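파란 테이프 안쪽은 안전하다고 믿었다
오차가 아니라 기준이 움직였다, 고넷브리지 시험동 로봇 이탈 사고의 전말

2023-12-07

로봇팔이 바닥을 쳤다는 보고가 올라온 것은 지난 5월의 어느 오후였다. 고넷브리지 산업단지 안쪽에 있는 자동화 업체 베르코프의 시험동에서다. 다친 사람은 없었다. 끝단 공구가 휘었고, 손목 관절의 토크 센서 하나를 교체했다. 부품값만 놓고 보면 큰 사고가 아니다. 그런데 이 회사는 그 뒤로 시험 작업을 41일 동안 세웠고, 재개한 다음에도 바닥에 관한 규정을 통째로 다시 썼다.

기자가 시험동을 찾은 것은 재개 이후다. 사고 기록과 점검 일지를 열람했고, 당시 교대조에 있던 사람들과 조사를 맡은 외부 점검자를 따로 만났다. 기록에 나온 시간과 사람들이 기억하는 순서가 어긋나는 부분이 두 군데 있었는데, 그런 곳은 기록을 따랐다.

사고가 난 작업대는 식탁처럼 높은 작업대가 아니다. 평평한 바닥에 소형 로봇을 세우고, 그 앞을 테이프로 나눈 칸마다 물건을 놓아 집고 옮기게 하는 방식이다. 직원들은 이 바닥을 '마마니'라고 부른다. 처음 도면을 그릴 때 붙인 작업명이 그대로 굳었다. 칸 하나하나에 번호가 있고, 제어 프로그램은 그 번호를 좌표로 바꾸어 팔을 보낸다. 사람은 칸 번호로 말하고 로봇은 밀리미터로 움직인다.

사고 당일 오전에는 이상이 없었다. 일지에는 같은 동작을 202회 반복해 모두 통과했다고 적혀 있다. 점심 무렵 다음 시험을 준비하면서 받침대를 한 번 풀었다가 다시 조였다. 케이블 한 가닥이 받침판 아래에 눌려 있어서 빼내야 했다. 작업을 한 사람은 시험 기사 카라독 제임스다.

"볼트 풀고, 케이블 빼고, 다시 놓고, 조였습니다. 10분도 안 걸렸어요. 눈으로 봤을 때는 원래 자리였습니다."

그는 재조임을 일지에 적었다. 적은 내용은 한 줄이다. '케이블 정리, 재고정 완료.' 영점 확인을 했는지는 적혀 있지 않고, 본인도 하지 않았다고 말한다. 당시 규정으로는 하지 않아도 되는 일이었다. 규정에서 영점 확인이 필요한 경우는 로봇을 교체했을 때, 제어기를 바꿨을 때, 그리고 다른 구역으로 옮겼을 때였다. 같은 자리에 다시 놓는 경우는 항목에 없었다.

조사에서 나온 수치를 보면 받침대는 왼쪽으로 조금 돌아간 채 고정됐다. 각도로는 1도가 조금 넘는다. 받침대 바로 앞에서는 표가 나지 않는 양이지만 팔을 길게 뻗을수록 커진다. 가장 먼 칸에서는 손가락 한 마디 가까이 벌어졌다. 가까운 칸만 쓰는 시험이었다면 며칠은 더 모르고 지나갔을 것이라는 게 점검자의 판단이다.

오후 시험은 먼 칸부터 시작했다. 첫 번째 동작에서 팔은 물건 옆면을 눌렀고, 물건은 쓰러지지 않고 밀려났다. 두 번째 동작에서는 물건이 있어야 할 자리가 비어 있었다. 소프트웨어는 집기에 실패했다고 판단하고 재시도에 들어갔다. 재시도 동작은 공구를 조금 더 낮게 내리도록 짜여 있었다. 세 번째 재시도에서 끝단이 바닥에 닿았다. 정지 신호가 난 것은 그 직후다.

정지까지 걸린 시간을 두고 회사 안에서 말이 많았다. 힘 제한값이 시험 편의를 위해 높게 잡혀 있었기 때문이다. 제어 소프트웨어를 맡은 아미르호세인 하산푸르는 그 값을 자신이 올렸다고 했다.

"전달에 무거운 물건을 시험했습니다. 원래 값으로는 들기만 해도 멈췄어요. 그래서 올렸고, 시험이 끝난 뒤에 돌려놓지 않았습니다. 설정 파일에 누가 언제 바꿨는지는 남아 있었는데, 그 파일을 매번 열어 보는 절차가 없었습니다."

비상정지 버튼은 손이 닿는 곳에 있었다. 제임스는 두 번째 동작부터 이상하다고 느꼈지만 누르지 않았다. 재시도는 평소에도 자주 나왔고, 누르고 나면 처음부터 기동 절차를 다시 밟아야 했다. 기동에는 30분이 걸린다. 그날 오후에 잡힌 시험은 모두 세 건이었다.

조사를 맡은 외부 점검자 글레니스 퓨는 이 대목을 보고서 맨 앞으로 올렸다. 받침대가 돌아간 것보다 먼저다.

"정지 버튼을 눌렀을 때 치러야 하는 값이 너무 컸어요. 그러면 사람은 한 번 더 지켜봅니다. 저라도 그랬을 겁니다. 버튼이 몇 개 있는지 세는 점검표로는 이런 게 안 보입니다."

퓨는 식품 포장 라인에서 오래 일하다가 점검 일로 옮겼다. 그가 시험동에서 가장 먼저 한 일은 바닥의 테이프를 재는 것이었다. 줄자를 대 보니 칸의 크기가 일정하지 않았다. 몇 달에 걸쳐 끝이 일어난 부분을 떼고 새로 붙이면서 선이 조금씩 옮겨 간 것이다. 교대조마다 붙이는 습관도 달랐다. 어떤 사람은 옛 자국의 바깥쪽에 맞췄고 어떤 사람은 가운데에 맞췄다.

테이프 선은 제어 프로그램의 입력이 아니다. 로봇은 그 선을 보지 않는다. 그런데도 시험동 사람들은 선을 기준으로 받침대 위치를 확인했다. 받침판 앞변이 선과 나란하면 맞게 놓인 것으로 여겼다. 선이 기울어 있으면 받침대도 기울게 놓인다. 사고 당일에 제임스가 맞춘 선이 바로 그랬다.

"저는 똑바로 놨다고 생각했고, 선에 대해서는 똑바로 놓인 게 맞습니다." 제임스의 말이다.

시험동 책임자 레우쿠 해리스는 테이프를 없애자는 의견과 그대로 두자는 의견을 모두 들었다고 한다. 없애자는 쪽은 틀린 기준이 없는 기준보다 나쁘다고 했다. 두자는 쪽은 사람끼리 말을 맞출 방법이 필요하다고 했다. 물건을 놓는 사람과 화면을 보는 사람이 다르고, 둘은 칸 번호로만 이야기한다.

결국 테이프는 남았다. 대신 쓰임을 줄였다. 이제 선은 물건을 대강 어디에 놓을지 알려 주는 표시이고, 받침대 위치를 정하는 데 쓰지 못한다. 받침대를 한 번이라도 풀면 바닥의 고정점 세 곳을 팔 끝으로 찍어 좌표를 다시 잡는다. 볼트 하나만 풀었다 조여도 마찬가지다. 찍은 값이 이전 값과 다르면 프로그램이 다음 단계로 넘어가지 않는다.

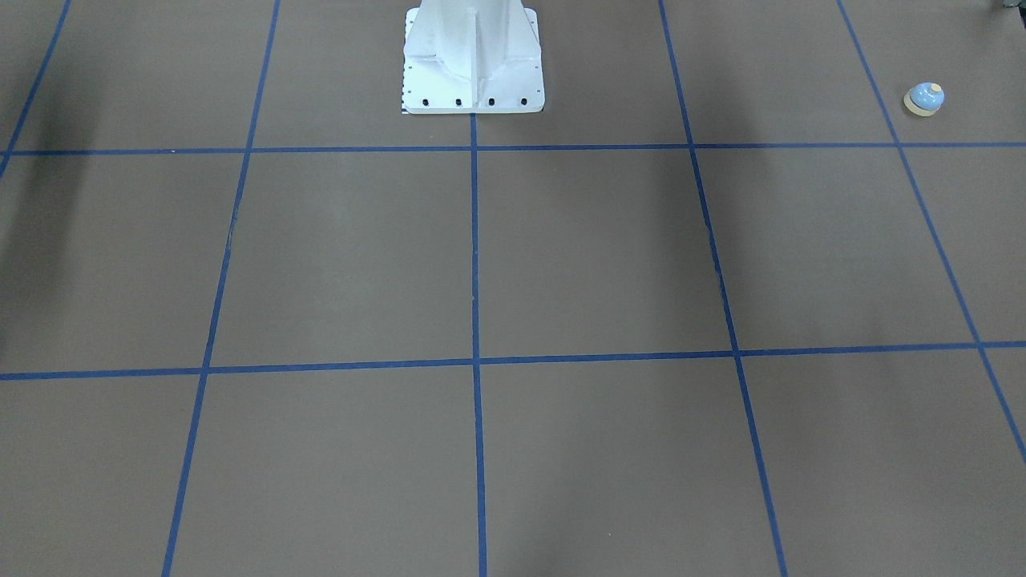 좌표를 다시 잡는 데는 익숙한 사람이 해도 시간이 꽤 든다. 초기에는 불만이 많았다. 해리스는 처음 2주 동안 하루 시험 건수가 절반으로 떨어졌다고 말했다. 그 뒤로 순서를 바꾸고 찍는 동작을 일부 자동으로 돌리면서 어느 정도 회복했지만, 사고 전 수준은 아니다. 그는 그 수준으로 돌아갈 생각이 없다고 했다.

힘 제한값은 시험마다 따로 저장하게 했다. 시험이 끝나면 기본값으로 돌아가고, 높은 값을 쓰려면 그 시험의 이름과 끝나는 시각을 넣어야 한다. 재시도 동작도 바뀌었다. 한 번 실패하면 팔이 위로 물러나 사람의 확인을 기다린다. 공구를 더 낮게 내리는 동작은 뺐다.

정지 후 기동 절차는 둘로 나눴다. 부딪힌 흔적이 없고 힘 기록도 정상이면 짧은 절차로 다시 시작할 수 있다. 이 변경에는 반대가 있었다. 안전 담당 모티머 카스테야노스는 짧은 절차가 생기면 다들 그쪽만 쓸 것이라고 봤다.

"지금도 마음에 들지는 않습니다. 다만 정지 기록이 늘었어요. 전에는 한 달에 한두 번이었는데 지금은 거의 매일 나옵니다. 그만큼 빨리 누른다는 뜻으로 읽고 있습니다. 로봇이 더 말썽을 부린다는 뜻일 수도 있고요. 그건 더 지켜봐야 압니다."

남은 문제도 있다. 받침대 자체가 오래 쓰는 동안 조금씩 밀리는지는 아직 모른다. 퓨는 같은 동작을 1,000회 이상 반복한 다음 고정점을 다시 찍어 비교하라고 권했고, 그 시험은 아직 시작하지 못했다. 해리스는 다른 일정에 밀렸다고 설명했다. 바닥 자체도 검토 대상이다. 볼트가 물리는 바닥판이 반복해서 풀고 조이는 것을 얼마나 견디는지 자료가 없다. 보고서의 권고 가운데 이 항목에만 기한이 비어 있다.

베르코프는 비슷한 방식의 바닥을 루르누티아에 있는 두 번째 시험동에서도 쓴다. 사고 직후 그쪽에도 점검을 요청했더니 받침대 위치를 선에 맞춰 확인하고 있다는 답이 왔다. 그쪽에서는 사고가 없었다. 새 규정은 두 곳에 함께 적용됐다.

제임스는 지금도 같은 교대조에서 일한다. 징계는 없었다. 일지 양식에는 칸이 하나 늘었다. 받침대를 풀었는지 묻는 칸이고, 풀었다고 표시하면 고정점 세 곳의 값을 적어야 일지를 닫을 수 있다. 기자가 방문한 날 일지에도 그 칸은 채워져 있었고, 값 옆에는 제임스의 서명이 있었다.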